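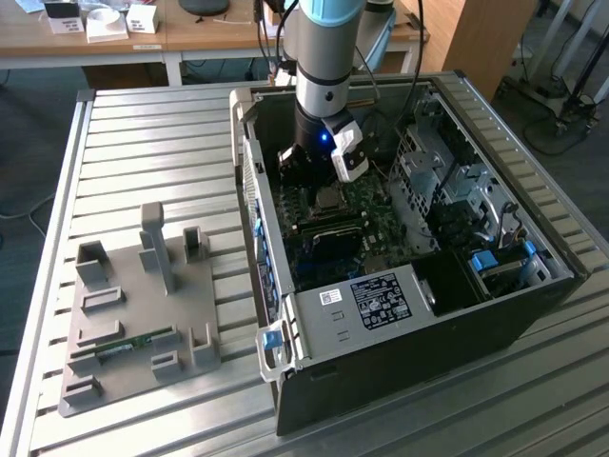 4. Setting up the transition area

This section covers racking, numbering and the four openings for the Bromcombe course. Read section 3 (course marking) first. The layout assumes the Weidemann two-leg rack with the steel top rail. If you have the older wooden racks, use the layout in the appendix.

4.1 Before you start

Transition must be finished and checked before the first athlete arrives. Two people can put up the racks, but a third makes it much quicker.

You need:
- the racks, legs and rails (gray bags)
- rack pins, one for each leg
- number strips and the box of clips
- carpet for the swim entrance
- barrier tape and cones
- the race list, printed, with the last number issued

NOTE: The race limit is 398 athletes. Late entries are given numbers from 536 upward and go on the last rack, next to the tent.

4.2 Putting up the racks

1. Mark the line of the first rack with two cones. It runs parallel to the tennis court fence.
2. Stand the legs with the flat foot toward the fence.
3. Lift the rail onto both legs at the same time. Do not rest one end on the ground.
4. Push a pin through each leg until the ring is flush with the tube.
5. Lean on the rail. If it rocks, turn the foot a little and try again.
6. Leave 14 feet between this rack and the next, measured from rail to rail.

CAUTION: Never hang bikes on a rail with a missing pin. A full rail will drop without warning.

4.3 Fitting the number strips
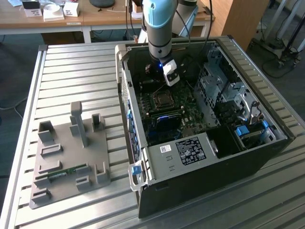
Number strips go on after all the racks are pinned, with the lowest number at the swim entrance end. Clip each strip to the side of the rail facing the aisle. The clips should sit in one row and be spaced out along the edge, much like the small blue clips on the gray plastic front of this computer case. Do not bunch them at the ends or the strip will sag and the numbers will be hidden behind handlebars.

1. Unroll the strip along the ground under the rail.
2. Check the first and last numbers against the race list.
3. Clip one end, then the middle, then the other end.
4. Fill in the remaining clips.

NOTE: In wind, add a turn of tape at each end.

4.4 Openings

Mark the openings in this order: swim in, bike out, bike in, run out. Swim in and run out must be at opposite ends. Put the mount line 10 paces beyond bike out and keep spectators behind tape on both sides of it.

CAUTION: The Penik gate opens inward. Tie it back before racking begins and leave it tied until the last bike is collected.

4.5 Final check

Walk the route an athlete will take through each opening, pushing a bike where they would have one. Look for loose carpet, drain covers and tape across an exit. Then close transition and post one marshal at bike in.

Comments

Yavuz Bayram: We used this for the Brukdale sprint in March. The 14 feet is fine for road bikes but I would go wider if you have a lot of juniors.

Hartmut Dreßler: 4.2 step 2, our legs have a flat foot on both sides. Does it matter which way they go?

Yavuz Bayram: No, just keep them all square to the rail.

tri_mum: Could the bit about late numbers go on the entry page too? I walked up and down looking for mine.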